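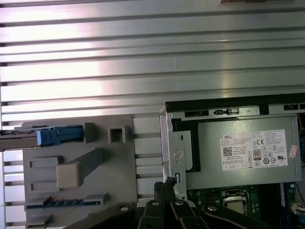 Dell power supply, label side, with the blue latch over on the left.

Bench notes, May, a little after 3 p.m.

Spent a good long while with the desktop on the slatted table, and I enjoyed it more than I expected to! Tillo is the name we've given this tower, and it goes back to the Tidthorpe office once the drive work is written up.
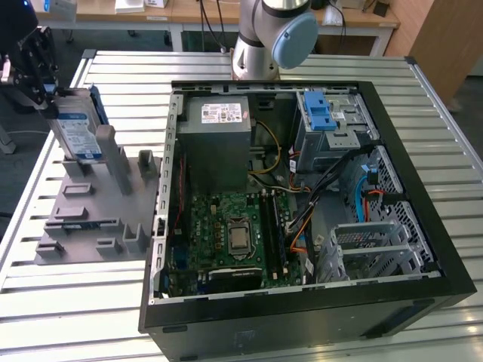 I'd like the gray fixture plate to stay to the left of the case, as the Bumska notes suggest. It saves such a lot of reaching, and a drive can stand upright in its slot with the label facing out. Please keep loose screws off it (a saucer is fine).

The cables want patience. Allow 30 minutes for them, more if you're chatting.

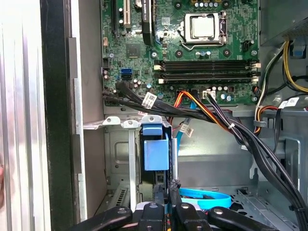

Follow each blue SATA cable along with a finger before pulling on anything, and leave the white zip tie alone, please. I've put 5 spare ties in the Živković drawer for whoever does the rerouting.
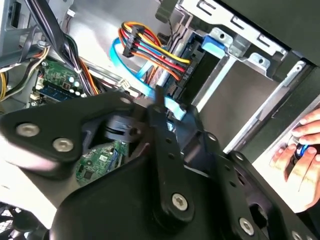

Still to do

Copy the drive label into the log, page 196. Order more foam. Ask Tidthorpe which screws they want back.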